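Bench Technician, Computer Refurbishment (part-time)
Praleo Reuse Centre
Reference: 43
Applications close: Mar 31, 2018

About the position

Praleo takes in retired desktop computers from schools and small offices, tests them, and passes the usable ones on to households at low cost. The technician works at the bench and reports to the workshop supervisor, Madalena Esteves. The position is four days a week, with one evening shift each fortnight. It is a fixed-term position with an option to renew in February.

Duties

Receive donated machines and enter them in the Lobo stock register.
Open, clean and inspect cases. Check capacitors, fans and cable runs for damage.
Test memory, power supplies and drives, and record the results against the machine's stock number.
Wipe drives to the centre's written procedure. Drives that fail the wipe go to the locked cage for shredding.

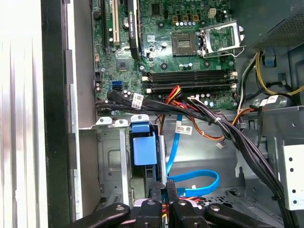 Strip machines that are beyond repair and sort the parts into the Giltis bins: boards, cable, steel, aluminium, mixed plastic. Batteries are removed first and stored separately.
Keep the bench clear at the end of each shift and report low stock of screws, thermal paste and wrist straps.

What we require

Two years of hands-on work with desktop hardware, paid or unpaid.
Ability to read a board manual and follow a written test sequence without skipping steps.
Basic use of a multimeter.
Ability to lift 7 kg to shoulder height repeatedly.
Clear handwriting. Tags are still filled in by hand.

A certificate in electronics or information technology is useful but not required. Experience with laptops is not assessed for this position.

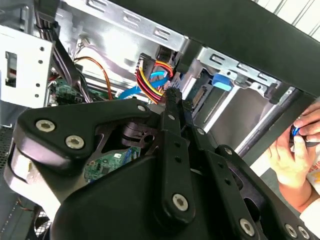
Most of the day goes on power supplies and bad memory, according to one technician at the Trirkero site, who would tell applicants to get used to writing everything down, even the machines that pass first time.

Conditions

Hourly rate at level 5 of the centre's pay scale, with paid breaks. Safety glasses, gloves and antistatic gear are supplied. Closed shoes are to be worn in the workshop at all times. Travel between the Praleo and Trirkero sites is reimbursed.

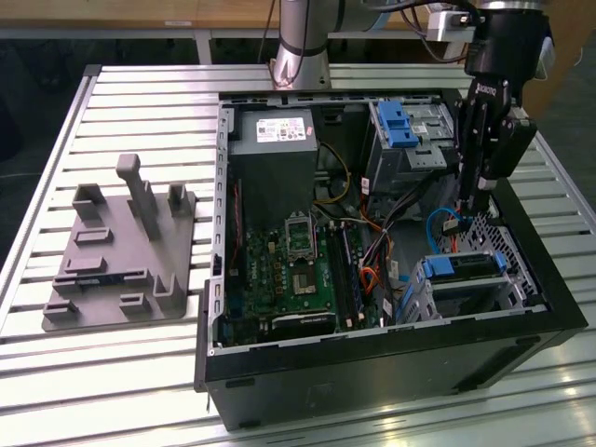 Desktop tower with the side panel off.

How to apply

Send a résumé and a one-page letter to Madalena Esteves at the Praleo front office, quoting the reference number. The letter should describe one fault you have traced in a desktop machine, the tests you used and the order you ran them in. Shortlisted applicants will be asked to complete a bench test of 43 minutes. Late applications will not be read.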